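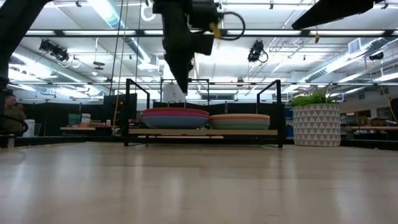 Photo: Jovesico

The Tank at Trestthorpe

Abdelilah Alaoui did not believe in the space station. He had not believed in it for 18 months, and he kept his reasons in a blue folder under the passenger seat of his van.

The best reason was hair. He had watched a great deal of footage of astronauts floating about with their hair on end, and he thought it was lacquered. The second best was bubbles. He had found two small ones rising past a helmet during what was meant to be a walk outside the station, and he had written to the agency about them. The agency sent him a leaflet for schools.

In June he was offered a job replacing pumps at the training pool at Trestthorpe. He took it at once and told his sister it was for the money.

The pool was in a hangar behind the Hopkin ring road. It was deep and very blue, and at the bottom lay a full-size copy of part of the station, white and slightly furred at the joints. Abdelilah stood at the rail on his first morning and felt his heart going.

"So this is where you do it," he said to the pool manager, a woman called Prumham.

"Do what?"

"The walks."

"The practice for them," she said. "Your pumps are down those stairs. Mind the third one."

He worked until four and took photographs whenever she was out of the room. He got the mock-up, the cranes, the underwater lamps and a row of suits hanging up with their arms out. He filled most of the memory on his phone.

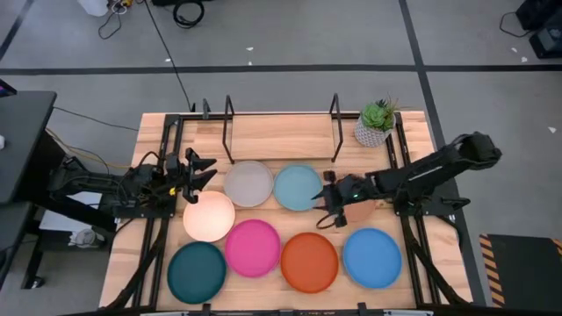 The leak

On the second week one of the suits let in water. It was a trainee, a tall lad on his fourth dive, and he was down near the bottom when he said over the speaker that his neck was wet. Then he said his chin was wet. Prumham put down her tea.

"Bring him up," she said.

The divers took him by the arms and started for the platform. It was slow. A suit like that can't be hurried, and the voice on the speaker had stopped using whole words. Abdelilah had come up from the pump room with a spanner in his hand and he stood there holding it.

The crane lifted the platform clear. They got the helmet off and a good pint of water came out with it, over the lad's chest and on to the deck. He coughed for a long time. Then he asked if he had passed.

"No," said Prumham.

Later she sat on the steps beside Abdelilah and filled in the form.

"What happens if it does that up there?" he asked.

"It doesn't run down. It stays in a lump and creeps over your face."

"How do you know?"

"I was told by someone it happened to."

He thought about asking for the name. She had spelled "helmet" wrong and was crossing it out, and her hand wasn't quite steady.

He drove home by the ring road with the windows open. At the lights he took the blue folder out from under the seat, found the page about bubbles, and read it through until the van behind him sounded its horn. He put the page back where it had been. The pumps would take another week, and there was a noise in the left-hand one he didn't like.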